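4. Collecting demonstrations

4.1 Two ways of showing a task

Every task in the study was shown to the arm in one of two ways. In the first, which we call hand guiding, the operator holds the arm near the wrist and moves it through the task while the joints are in a low-stiffness mode. In the second, the operator stands to one side and drives the arm remotely through the Weler interface, which maps hand motion to gripper motion. Both modes log joint positions, gripper opening and the wrist force estimate on the same clock, so a policy can be trained on either set without changes to the code.

We expected hand guiding to be faster for new operators and it was, at least in the first session. The difference shrank once operators had learned where the remote mapping runs out of range. Two problems with hand guiding did not shrink. The operator's body blocks part of the workspace, and the operator's push on the wrist ends up in the force signal. We tried subtracting an estimate of that push and gave it up, as the estimate drifted whenever the grip on the wrist changed. For tasks with light contact we therefore trained on remote demonstrations only.

4.2 Operators and instructions

Seven operators took part. Two of them, Toshiko Sakamoto and Liam Daly, had used the arm before. The rest were new to it and were given a short practice period with no recording. Written instructions named the goal of the task and the end condition and left everything else open: the approach direction, the order of steps and the speed were up to the operator. Kevin Ó Briain checked the recordings afterward and marked each as usable, usable after trimming, or rejected. A recording was rejected if the end condition was not met or if the arm went into a protective stop. Hesitations, regrasps and small corrections were kept.

Keeping the corrections was a deliberate choice. In a pilot at our Flurkport site we had asked operators to repeat each demonstration until it was clean, and the policies trained on those clean runs had no useful response when a first grasp missed. They closed on air and carried on with the rest of the motion. Recordings with a visible recovery in them — a missed handle, a second try — make up a small part of the set, but we did not want to lose them.

The final set holds 1,092 usable demonstrations across all tasks. Each task has at least 200 of them, and the surplus went mostly to the cloth tasks, where operators differed most from one another.

4.3 Resets

Between demonstrations the objects were put back by hand. For rigid objects we did not fix the starting pose. The operator was asked only to place the object within reach and not to copy the previous placement. In practice people do copy it. Gobnait Mac Suibhne noticed this in the second week of recording, when the start poses for one task had bunched up in a patch near the front of the work surface. From then on a printed list gave a coarse region for each reset, and the bunching went away. The earlier recordings were kept and are flagged in the data.

Cloth was handled differently. It was dropped, not placed, and we made no attempt to bring it to a known shape.

4.4 Surroundings and approach

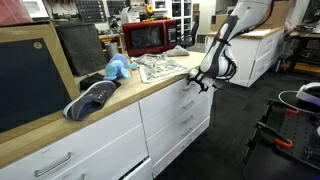 Drawer tasks and countertop tasks share one arm placement in our setup, so the same demonstration set has to cover approaches to both. In the pose of Figure 2 the empty gripper hangs just past the front edge of the wooden countertop, with its fingers pointing down and close to the upper drawers, while a crumpled patterned cloth lies near the edge beside it. Operators using remote control have to judge clearance to the counter edge and to the nearest handle at once, and the column of silver handles is of little help for this, as the highest is partly in shadow. Most of the operators settled on coming down well clear of the cabinet and then moving in toward the chosen handle. Ciarán Conneely preferred to slide down close to the drawer fronts, and his recordings are shorter but contain more protective stops. We left both styles in the training set and report results for them separately in Section 5.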